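Getting the Marks Out: A Second Look at Cleaning the White Work Surface

By the Home Care Desk

White has returned to the workroom. After several years in which dark stone and stained wood set the tone, designers are again specifying pale tops for laundry rooms, hobby tables and kitchen counters. Vudadico, a supplier of fitted interiors, reports that white finishes led its orders in May, and the smaller maker Prundero has added a matte version to its standard range.

The appeal is easy to understand. A white surface reflects light into a small room and makes fine work easier to see. It also shows every trace of what has been set down on it. Brown and rust-colored marks draw the most complaints, and they are often the marks that owners treat with the least patience. 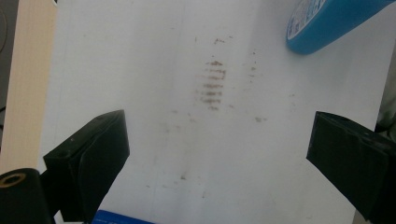

Reddish-brown streaks and fainter specks on a white surface.

The first task is to decide what kind of mark is present. Residue that sits on top of a surface can usually be felt with a clean fingertip. A stain that has entered the material cannot. Rust, tea, wood finish and ordinary dirt may look much alike once they have dried, and a product suited to one may fix another in place.

Testing should begin with plain water and a white cloth. Colored cloths can release dye, and they hide what has been lifted. The cloth is laid over the mark, left for 5 minutes and then pressed, with no scrubbing. If color transfers, the same step may be repeated with a fresh section of cloth before any cleaner is considered.

The Steinarsdóttir workshop, which restores tables and counters for resale, follows this order on every piece it receives. Its staff keep a written record of each test, including the ones that fail. The practice adds 10 minutes to a job and has, by the workshop's account, greatly reduced the number of tops that must be resurfaced.

Where water is not enough, a mild liquid cleaner is the next choice. It should be applied to the cloth, in a small amount, and tried first in a corner. Powders and rough pads dull a matte finish, and the dull patch will collect dirt faster than the area around it.

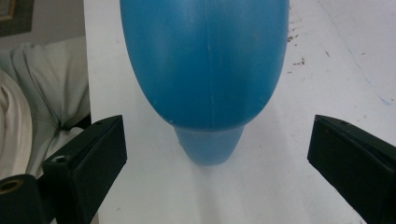 A blue plastic bottle on its side on a white tabletop.

Storage deserves equal attention. Bottles should be kept upright with their caps closed, and wiped at the neck and base before they are put away. A tray under the bottles protects the shelf. Dralla, a storage line sold through independent hardware stores, offers a shallow tray with a raised lip, in a 600 millimeter width for standard cabinets and a 720 millimeter width for utility rooms.

Paper coverings remain a sensible option for messy work. They should be replaced once marked, as moisture can carry color through a sheet to the surface beneath.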